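Orellana Workshops, Unit 3
Monthly housekeeping and fire check: August
Checked by: Brayden Zacharias
Start 7.40 am

1. Fire exits clear, inside and out
OK. Pallets by the rear door have gone.

2. Extinguishers in place, pins and seals intact
One fault. CO2 unit number 232 has no seal. Pin is in, gauge does not apply to this type, weight is fine. Kurken to reseal on next visit.

3. Emergency lights, flick test
Fault. Fitting over the stairs stays dark. Same as last month. Please chase.

4. First aid box
Eyewash out of date, 2 bottles. Plasters low. Reordered.

5. Ladders and steps
OK. Tags read and in date. The short Mastunon steps have a loose foot, taken out of use and put in the cage.

6. Racking
OK. Load sign on bay C has faded and wants replacing.

7. Noise at compressor, door shut
Not done. Meter is away for calibration.

8. Hot water at kitchen sink
OK after running for a minute. Scald sign is back up.

9. Floors and walkways
Lino lifting outside the toilets, taped for now. Items on floor near benches to be picked up at end of shift.

10. Benches and small parts
OK. Parts kept in bins. Leads to be kept out of walkways.

11. Portable appliance labels
105 items on the list. Kettle in the Ornier office has no label. Unplugged until tested.

Items 2, 3 and 11 carried forward. Copy to notice board.

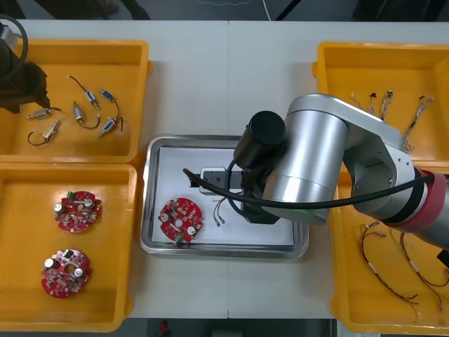

Item 10. Worktable with yellow parts bins and steel tray.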